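How I Keep My Desk From Eating My Semester

It's the middle of February, my reading list is longer than my arm, and I have finally gotten my study corner into a shape I can live with. A few of you asked how I keep up with a history seminar and still cook dinner, so I'm putting my household tricks for students in one place. Some of these are old hat, but they work for me!

First, library books. I used to lose them under the bed, in the car, once in the laundry hamper (don't ask). Now they all live in one basket by the front door and go back in when I'm done for the night. My loans run 14 days, so I stick a note inside the cover with the due date and move it along as a bookmark.

Second, flash cards. I punch a hole in the corner and put each chapter on its own loose ring, then hang the rings on cup hooks inside the pantry door. I've learned more dates waiting for pasta water than I ever did sitting down. Seven rings is about my limit before the door won't close.

Third, clear the table before you start. Fully clear! I wipe mine with a barely damp cloth and a drop of dish soap, then dry it right away with an old T-shirt, going with the grain. If a mug has left a ring on your wood, try a little plain mayonnaise, leave it for an hour and buff it off. Test a hidden spot first, please, I don't want angry emails.

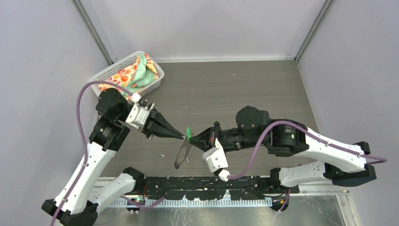
Gray wood-grain tabletop, two arms meeting near the middle.

Ink on your hands comes off with rubbing alcohol on a cotton ball. Ink on your shirt sometimes does too, if you put a paper towel behind the stain and dab (rubbing only spreads it around, and I have the blouse to prove it).

For old paperbacks that smell like somebody's basement, I put them in a lidded tub with an open dish of baking soda and leave them for 3 days or so, standing up with the pages fanned a bit. My survey textbook needed two rounds and it's still a little funky, but I can read it at the kitchen table now without my eyes watering.

I'm hoping to get to binders next time, once my midterm paper is in. If you have a good way to store art prints flat in a tiny apartment, leave me a comment, because mine are under the couch cushions.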